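Enlarging a seed packet to a wall print: notes on screens, tiling and paper

The source is a Pirkidel seed packet, beetroot, undated. I bought it in a shoebox lot of paper odds and ends from Loretta Yazzie's stall, and it has been sitting in a plastic sleeve since May. The lettering is a condensed slab with a two-colour drop shadow, printed offset on uncoated stock, and the registration is out by just enough that a sliver of cream shows between the red and the green. I wanted it on the hallway wall at 700 mm wide.

The packet is 61 mm wide at the face, so the enlargement factor is a bit under 11.5. At that factor every fault in the scan becomes a feature of the print. Most of my time went into the scan.

Scanning

I used the old Flondex flatbed at 2400 ppi, 48-bit colour, with sharpening and auto-levels off. The first pass was done with the packet square to the glass, and the halftone rosette beat against the sensor grid and produced a coarse moiré across the green. Rotating the packet by about fifteen degrees and straightening in software moved most of it out of the way. Black card behind the packet killed the show-through from the planting instructions on the reverse.

The scanner's own descreen setting is not worth using. It blurs the type along with the tint. I masked the lettering, left it alone, and ran a light Gaussian on the flat areas only. The resulting file was 653 MB as a layered TIFF. Flattened, it is much smaller, but I keep the layers.

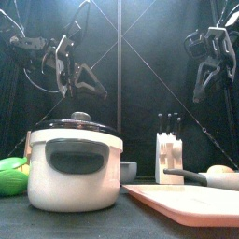 Colour was the next problem. Aged uncoated paper is yellow in a way that a camera or scanner will try to correct, and the white point has to be set from something other than the packet. I put a grey card in the scan and balanced from that. For the physical reference shots I wanted very little light bouncing back onto the paper, and the arrangement I have in mind is the usual one for small objects: a black tabletop, a near-black curtain behind it, and nothing pale nearby. The drawback is that auto-exposure will meter for all that black and blow out the paper. Set it manually and bracket by a third of a stop.

Upsampling

2400 ppi divided by 11.5 gives a little over 200 ppi at final size, which is adequate for a poster seen from across a hallway. I did no upsampling for the tint areas. For the lettering I traced the outlines by hand as vectors and then laid the scanned texture back over the top at 80 per cent. Automatic tracing rounded the slab corners and closed the small gap in the letter B, and that gap is the part I like best.

Ewan Henare suggested leaving the dot pattern in and letting it enlarge. I ran a test strip. At 11.5 times, the dots are visible from the far end of the hall and the green reads as two separate inks, cyan and yellow. It is a legitimate look. It suits a comic panel better than a beetroot.
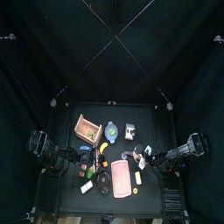 Black table in a black fabric enclosure, support rods crossed overhead.

Printing and tiling

I priced a single-sheet print at Achari and decided against it. Their wide-format stock is satin-coated, and satin is wrong for something that began life on what is close to sugar paper. I printed in tiles on A3 matte instead, with a 10 mm overlap on the inner edges and crop marks outside the image area.

Settings, for anyone repeating this:

Paper: Ekano matte, heavyweight
Rendering intent: relative colorimetric, black point compensation on
Borderless: off (borderless mode scales the page and the tiles will not meet)
Drying: overnight, flat, before trimming

Trim the overlap from one tile of each pair only, and butt it over the other. Cut along a solid area of colour where the design allows it. A join through the red is nearly invisible. A join through the cream background shows from every angle in afternoon light.

I mounted the tiles on 5 mm foam board with wheat paste, cooked fairly thin. Wheat paste stays workable long enough to slide a tile into position, whereas spray adhesive gives you one attempt. The board bowed toward the print side as it dried. Pasting a sheet of brown kraft on the back brought it flat again after a day under the encyclopaedias.

Outstanding

The lower right tile has a faint band at the trailing edge, probably a feed problem, and I will reprint it when the new magenta cartridge arrives. Delphine Pennington has lent me a carrot packet from the same series with a different shadow colour. It is 2 mm narrower than the beetroot, so the tiling template will need redoing.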